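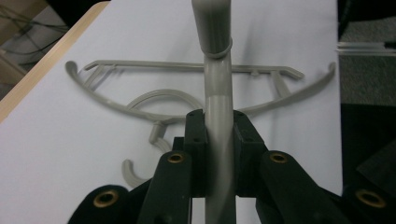
Figure 7.1 A light grey plastic tube with a raised band near its upper end.

Contents | Previous chapter | Next chapter | Glossary | Index

February 24, 2022
By the Wimesik textbook group

Chapter 7
Knitwear: Choosing, Fitting and Keeping a Sweater

In the previous chapter we studied woven cloth, and we saw that a woven garment takes its shape mostly from cutting and sewing. A knitted garment is different in this respect. Its cloth is made of loops, and the loops can open and close when the body moves. For this reason a sweater can be comfortable even when it sits close to the chest, and for the same reason it can lose its shape if it is hung on a thin hanger for one season.

In this chapter you will learn the names of the common knitted structures, how to judge the fit of a sweater on a customer, and how to advise the customer on washing and storing. The chapter is written for students who will work in a shop or in a small fashion office. Students who want to become knitters will need the technical volume also.

7.1 What the customer asks for

When customers come into a shop in November, most of them do not ask for a structure or a yarn. They ask for something warm, or something that goes with a certain coat. It is your work to turn this wish into a garment. A customer who says "warm" may mean thick, but a thick sweater under a narrow coat is not pleasant to wear, and the sleeves will be pressed at the elbow. Often a fine lambswool with a high neck is the better advice.

In one season the Brillorport shop wrote down the first question of 323 customers in the knitwear department. Of these, 144 asked first about colour and 76 asked first about washing. Only 18 asked about the yarn. The remaining customers asked about price, size or other matters. We will return to these numbers in section 7.6, where we discuss the labels. For the moment, please note how many people think about washing before they have even tried the garment on.

7.2 Gauge

The gauge tells us how many needles the knitting machine has in one inch. A low number means thick yarn and large loops, and a high number means a thin and smooth cloth. A fisherman's sweater has a low gauge. A polo neck that is worn under a suit jacket has a high one.

Shop staff do not need to measure the gauge, but they should be able to feel it. Take the hem between two fingers and stretch it gently to the side. If you can see the separate loops without effort, the gauge is low. Practise this on many garments - also on cheap ones - until your hand is sure.

7.3 Three basic structures

Plain knit, called also jersey, is smooth on the face and shows small waves on the back. It is light and it rolls at a cut edge. Rib has columns which go forward and backward in turn, and it pulls itself together, so it is used at cuffs and hems. Cable is made when groups of loops cross over each other. It needs more yarn than plain knit and makes a heavier garment.

The Gevutdale cardigan, which we use as our case in this chapter, has all three. The body is plain, the borders are rib, and one cable goes down each front. Under the name Đàm the same maker sells a summer version in cotton, without the cable.

7.4 The fit at the shoulder

Begin always with the shoulder. On a sweater with a set-in sleeve, the seam should lie at the end of the shoulder bone. If it falls down on the arm, the garment is too wide, and a smaller size should be tried before any other thing is discussed. On a raglan there is no such seam, and you must look at the neck and under the arm.

Ask the customer to lift both arms and to let them down again. A good sweater comes back to its place with no help from the hands. If the hem stays up at the waist, the body is too short or too narrow - look at both before you bring another size.

Words to know before you continue: gauge, jersey, rib, cable, raglan, set-in sleeve, pilling, blocking. The last two are explained in section 7.5.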